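From: Tímea Kerekes
To: inico-users
Subject: Re: [inico-users] Author index sorts wrong after upgrade to 4

Sándor Borbély wrote:

> After moving our catalog to Inico 4 the author index is out of
> order. Csoma now comes before Czakó, and Örkény is at the very
> end after Zsoldos. The title index looks fine. I rebuilt the
> author index 2 times with no change. The records were exported
> from Ruvinine as UTF-8 and I see no broken characters. Is this
> a problem with the export, or did I miss a setting?

The export is fine. Both symptoms come from plain code point order. "s" is before "z", so Csoma lands ahead of Czakó, and "Ö" is past every unaccented capital, so Örkény goes to the bottom. In Hungarian order "cs" is a letter of its own and follows everything under "c", including the old "cz" spellings.

Version 4 reads the collation per index. The upgrade script copies the old global value to the title index only -- the author and subject indexes are left with an empty value, and empty means binary. Check your subject index too. It will have the same fault, but with mostly English headings you may not have noticed.

To fix it:

Stop the indexer.
In the index config, set collation = hu under [author] and [subject].
Delete the sort key files for those two indexes. A normal rebuild reuses them, so your rebuilds changed nothing.
Start the indexer and run a full rebuild.

On our test server the rebuild took 40 minutes for authors and 10 for subjects. Searches still work during that time, but browse lists will be incomplete.

One thing the setting will not solve: compound names where "c" and "s" or "z" and "s" meet by accident across a word boundary. The collation rules cannot tell those from the real double letters. We put a zero-width non-joiner between the two letters in the sort field of those records and leave the display field alone. Please test that on a copy first, as the Prollus importer strips the character unless told to keep it.

Also, Győri and similar names should then file after all the other "g" entries.
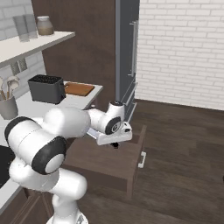

If Győri still shows up between Gulyás and the next plain "g" name after the rebuild, the old key files were not removed. In that case send the indexer log and your [author] section to the list.

Tímea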